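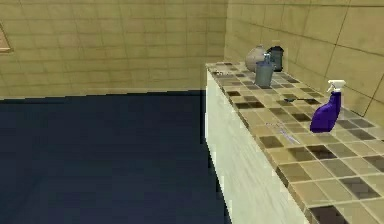 CUKSTEAD, Apr 18, 2020 - Brinum, the maker of grout, sealant and other things people only think about when they fail, today announced the winner of its first Dullest Tile Color contest, which drew 2926 entries and a smaller number of complaints.

The winning shade, submitted by Ekow Bonsu of Lamptey, is a beige he calls "Waiting Room, Afternoon." It beat 281 other beiges on the longlist, several of which the judges had trouble telling apart.

"I have lived with this color for 16 years and I couldn't have described it to you until March, when I started spending all day looking at it," said Bonsu. "I'm very proud. My wife has asked me to say she is too."

Bonsu will receive a lifetime supply of grout, which Brinum's lawyers have defined as four buckets. The runners-up were "Envelope," "Cold Oatmeal" and an untitled gray whose owner did not leave a phone number.

Waiting Room, Afternoon goes on sale this summer through Sondeo home stores, in square and rectangular formats, glossy or less glossy. Online orders will open first. Samples are free, although customers are asked not to request more than one, as they are all the same.

A second contest, for bathroom ceilings, is planned. Entries should be sent to the Brinum press office in Cukstead, with a photo and no poems.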